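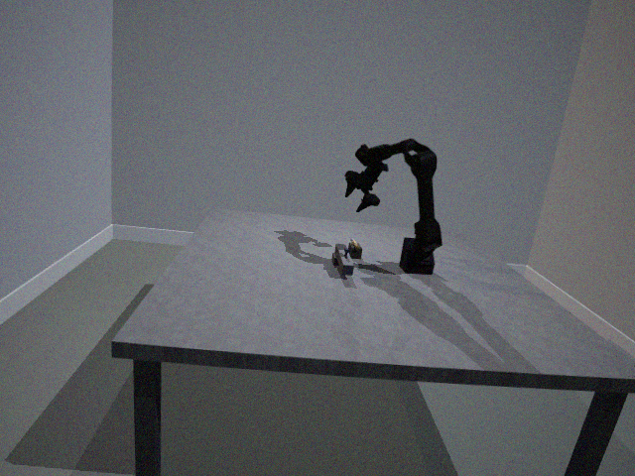
Tolov is a simulation package for tabletop robot arms, sold by Cosico by yearly subscription. It is aimed at colleges and small shops that want to test pick-and-place programs before buying hardware. The seller describes it as "a full replacement for bench time," a claim that reviewers have treated with caution.

Contents

The basic license covers one arm model with a two-fingered gripper, a plain room, a table, and a small set of loose objects, mostly blocks. The arm can be driven by hand from sliders or by script. Lighting can be moved, and shadows from the arm and table are drawn on the tabletop and floor. Further rooms and objects are sold under the name Estance. Cosico lists 37 objects in that add-on, though 9 of them are the same block in other sizes.

Claims and testing

Cosico's sales pages say that a program tuned in Tolov will run on a real arm "without changes." No test data was published with the claim. Casimiro Garrido, who teaches shop automation at Quintana, tried four student programs on the school's own arm in October. Two ran as they had in the simulator. The other two closed the gripper too early and pushed the block away. Garrido put this down to the way Tolov handles friction, which is set by a single number for the whole table.

Cosico replied that the school had used default settings. The manual in use at the time did not say what the settings should be changed to - it does have a page on picking wall colors.

Pricing

The subscription is charged per seat. Estance is billed separately and stops working if the main license lapses, a point found only in the terms of sale. Scripts can be exported, but saved rooms cannot.

Reception

Users have generally liked the hand controls and the short setup. Complaints center on grasping, the thin manual, and the lack of any way to log contact forces. An update released on 12/27/19 was said to improve grasping. Its release notes mention only menu fixes and a new installer, and Garrido has not repeated his test.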